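**Skoledau** is a method for teaching robots to tidy household objects from recordings made with hand-held grippers. It was developed at the Colholm laboratory and first described in a short report in February. The name is also used for the set of recordings released with the method.

## Background

Many earlier methods for learning from demonstration relied on a person steering a robot arm from a distance. This is slow, and it ties the work to wherever the arm is bolted down. Hand-held grippers let a person carry out the task directly in an ordinary home, while a camera on the tool records the view that a robot's wrist camera would later have.

Policies trained on such recordings often did well on bare laboratory benches and badly on shiny or patterned surfaces. The Colholm report put much of this down to reflections, which shift as the camera moves and can be mistaken for the edges of objects.

## Method

Skoledau splits each recording into short sections, called holds, according to the opening width of the jaws. A hold begins when the jaws start to close and ends when they have opened again. Where two grippers are used, each has its own series of holds, and the two are lined up by time. The policy is trained to predict the path of both grippers and the point at which the next hold begins.

A second step deals with glare. Bright patches that do not move with the table between one view and the next are given less weight in training. They are not removed from the pictures, as early trials found that painting over them also spoiled the outlines of pale objects.

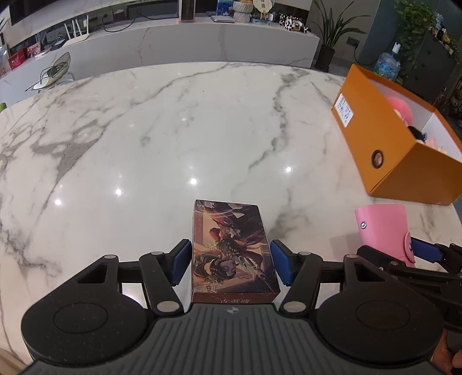
*A card box between the jaws of a hand-held gripper on a glossy marble-patterned table. A second gripper holds a pink holder at the right.*

## Recordings

The released set contains 769 recordings, of which 402 use two grippers and 367 use one. The tasks include packing small items into boxes, turning boxes over and passing an object from one gripper to the other. Rooms were left furnished, and the background was not covered or cleared. Each recording lasts up to 194 seconds.

## Results

The policy was compared with Kiklow, an older method that divides recordings into sections of equal length. Skoledau completed more of the packing tasks on glossy tables, while the two were close on matt ones. Most of the gain came from the division into holds. The glare step helped mainly with flat objects, whose edges are easily lost against a veined or reflective surface.

## Limitations

The method needs a reliable reading of jaw width, and soft items that can be squeezed nearly flat are sometimes missed. Passing an object between grippers remained the weakest task. A later revision by Liu, dated 2025-05-19, added a check on the motion of the held object, but did not report new results for two-gripper tasks.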